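Skin Science Short Course – handout 3, Stirgate campus

Barrier first, actives second. Serum = small molecules, thin base. Cream = slows water loss. Apply thin to thick, allways.
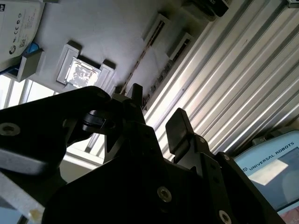 Fig. 1 Gripper, two fingers

Vitamin C – unstable, keep dark and cool. Read Caputo handout, p. 161, before the lab. Patch test inner arm, 24 hours, write up any redness. Retinol at night only, start low 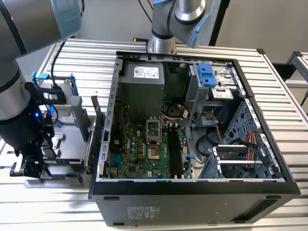

Preservatives

Water in the jar = needs one. Check pH frist.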